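Entraide maison > Bois et meubles > Finitions

Table en bois qui vire à l'orange, je fais quoi ?

Bonjour à tous ! J'ai récupéré une grande table en bois au dépôt-vente d'Ollen (100 euros, j'étais ravie) et plus je la regarde, plus je la trouve orange. Vraiment orange, genre potiron. L'ancien propriétaire m'a parlé d'un vernis Pimar passé il y a longtemps, sans plus de détails. J'aimerais un ton plus doux, mais je n'ai jamais poncé de ma vie et j'ai peur de faire des vagues partout. Est-ce que je peux juste passer une teinte grise par-dessus ? Merci d'avance !
– Oh

3 réponses

Réponse acceptée, 16 votes
Alors non, pas de teinte par-dessus, j'ai essayé sur un buffet et ça a fait des plaques verdâtres, une horreur. Le vernis empêche la teinte de pénétrer, donc il faut l'enlever d'abord. Moi je commence au grain 100, toujours dans le sens du fil, sans appuyer (les vagues, c'est quand on insiste au même endroit). Ensuite un grain plus fin, un bon dépoussiérage au chiffon humide, et on laisse sécher une nuit. Fais un essai sous le plateau avant tout ! Souvent c'est le vernis qui a jauni, et le bois en dessous est bien plus clair qu'on ne croit. Si c'est du placage, par contre, vas-y à la main et arrête-toi souvent – une fois traversé, c'est fichu. Pour finir, un vernis à l'eau mat, deux couches fines. Et ouvre les fenêtres, même en juillet quand il fait lourd.

3 votes
Pareil, ponçage. Perso j'ai payé un atelier à Trirnstead, 136 euros le plateau, je ne regrette pas.

1 vote
Je vais à contre-courant, mais moi je la garderais comme ça ! Avec un mur gris et un sol clair, l'orange passe très bien, ça réchauffe la pièce. J'ai hésité des mois pour la mienne et finalement j'ai changé la peinture du mur, c'était moins de boulot. 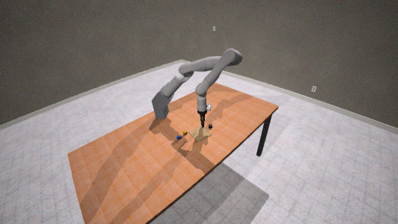
Plateau orange, mur gris uni, carrelage pâle (image de synthèse)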